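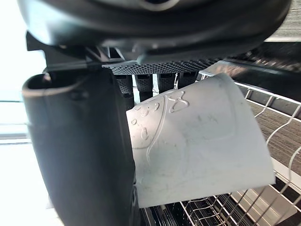

手首カメラの視点:食洗機のラックと白いプラスチックカップ

遠隔操作オペレーター募集(ロボット教示データ収集)

Trutcombeでは、食器の取り扱い作業をロボットアームに教示するオペレーターを募集します。担当するのは社内プロジェクトHimmontの収集工程です。

業務内容
・リーダーアームによる遠隔操作での教示(カップ、皿、カトラリー)
・アームを直接手で動かす教示(ダイレクトティーチング)
・収録後の成否ラベル付け、把持失敗区間の記録
・作業開始時の原点確認と手首カメラの視野確認

1エピソードは平均53秒、1シフトの目標は135エピソードです。操作は手首カメラと俯瞰カメラの映像を見ながら行います。カップは傾けた姿勢での把持を含み、ワイヤーへの接触は力覚表示で確認します。

応募条件
・18歳以上、連続45分の座位作業が可能な方
・矯正視力で両眼0.7以上
・日本語の作業手順書を読める方
ロボット操作の経験は不問。初回に操作研修(有給、二日間)を実施します。

勤務条件
時給1,737円、交通費別途支給。週三日から、9時〜13時または14時〜18時。勤務地はKhondokar棟2階の実験室です。

選考
書類確認後、実技試験(30分)を毎週水曜日に行います。試験ではカップ5個をラックに配置していただきます。応募は採用ページのフォームから、募集番号477を記入のうえ送信してください。収録データには操作者の音声と顔は含まれません。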